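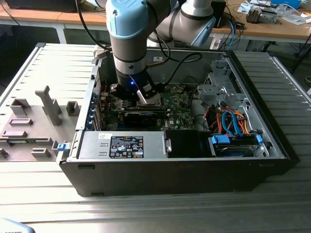
Tallgate Opens Its Drawers: Town to Take In Old Desktop Computers

TALLGATE, 8/10/25. The Fonbridge Reuse Center today announced a collection drive for desktop computers that have spent the last decade holding up a printer, a fern or both.

The drive runs through the end of October at the center's Mabaso Street entrance. Residents may bring in towers, keyboards and monitors at no charge. Last year's drive took in 3285 pounds of equipment, including 316 towers and one bread machine, which was returned to its owner with thanks.

Of those towers, 209 went back out the door to households and after-school clubs. The rest were stripped for parts.

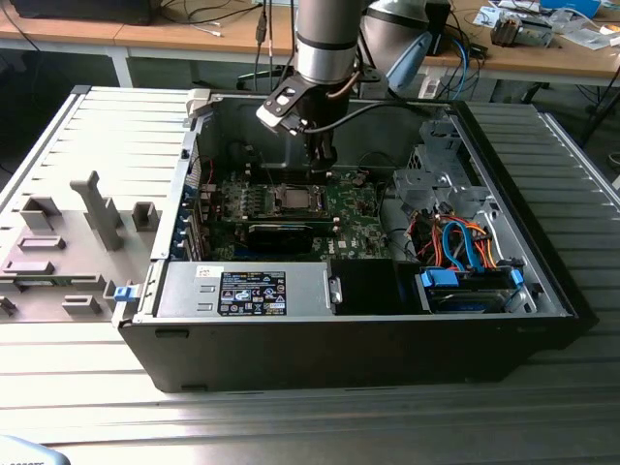

Donors are asked to remove discs, sticky notes and passwords taped to the monitor. Drives are wiped on site under the center's Inari program, and a certificate is available to anyone who would like one for the refrigerator. Repaired desktops will be sold for $60 apiece, keyboard included. Mice are a separate conversation.

The center can't accept televisions, microwaves or boxes marked "cables, misc." It has plenty of those already, and the staff would like to see the back wall again.

Drop-off hours are posted at the entrance and at the Tallgate public library. Large loads should be arranged in advance at the front desk.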